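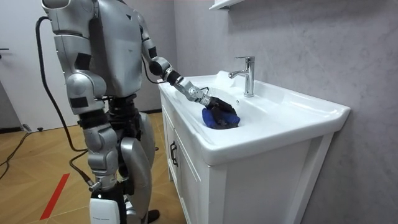 Equipment Review: Huvell Humanoid, Household Tasks Package
Tisdale Supported Living, Equipment Planning Office
19 Apr 2026

Tisdale Supported Living leased one Huvell humanoid in February through the distributor, Getitz, to establish whether a unit of this type should be included in next year's capital budget. The review covers light washing and basin care in a residential bathroom. Kitchen work and bed making will be reported separately.

The lease was charged at $3,707 per month, with a one-time delivery and set-up fee of $900. Staff logged 141 hours of operation. Power use was modest and has not been treated as a separate cost. Staff supervision was the largest expense after the lease itself, and it does not appear in the distributor's quotation. Managers preparing a request should enter it as its own line.

Washing small items by hand was chosen as the main task, as it takes up a good deal of staff time in the residences and is seldom covered by existing equipment.

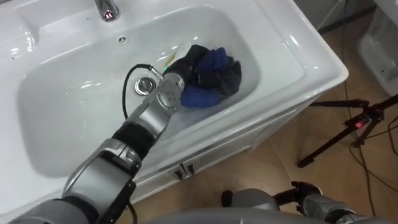
Hand-washing task at the bathroom basin.

The arms have enough reach for a standard vanity, and the unit did not require any change to the cabinet or the plumbing. Pressing and turning fabric was the stronger part of its performance. Lifting a heavy wet item clear of the basin was less dependable, and on several days a staff member finished the job. Of the washing sessions started during the lease, 58 were completed without help. The office considers this a fair result for a first lease, though not sufficient to reduce staffing on any shift.

Wiping down the basin was also assessed.
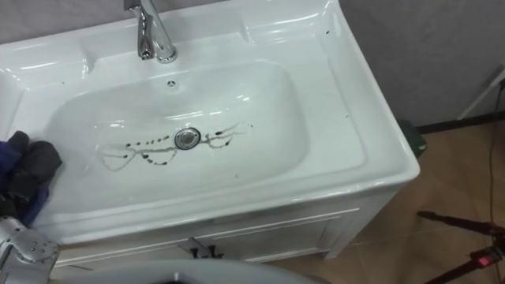

Results for cleaning varied with the condition of the surface. Fresh residue was generally removed in a single session, while older marks near a drain called for repeated passes and closer supervision. Managers should not assume that a unit will replace the weekly bathroom clean.

Floor space is the principal planning concern. The unit and its cables need a clear area in front of the vanity, and the smaller bathrooms at the Chiu Street residence would not be suitable. Any cable crossing a walkway must be included in the site's safety assessment before delivery is booked.

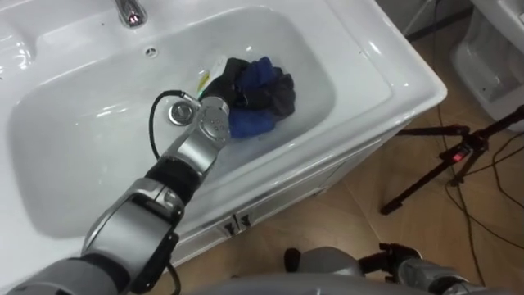

Left hand pressed into black and blue cloth in the basin.

Service from Getitz was courteous, and replacement parts arrived when promised. The warranty excludes water damage to the hands, however, and the office was unable to obtain a fixed price for a spare pair. A written price should be secured before any agreement is signed.

Recommendation: purchase is not supported for the coming budget year. A second lease is supported at one site, on the condition that supervision hours are funded in full and cover for the hands is added to the contract.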